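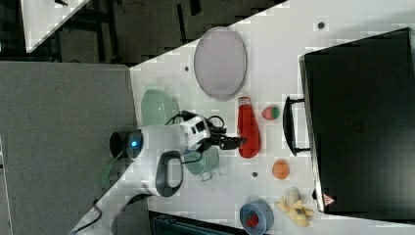 Fig. 2. Ketchup bottle on its side, with toy fruit.

Course Notes > Fluids > Unit 5: Yield Stress

1 Aug 2025 – Donnie Jardine

A yield-stress fluid holds its shape until the applied shear stress passes a threshold. Below it the material deforms elastically; above it, it flows. Ketchup, toothpaste and wet clay are standard cases.

The Bingham model is linear past yield. Herschel–Bulkley adds an exponent n – use it where n is less than 1 (shear thinning).

Read Forsyth, section 6, before the lab. Problem 8 is due with the lab sheet.

Last updated: 1 Aug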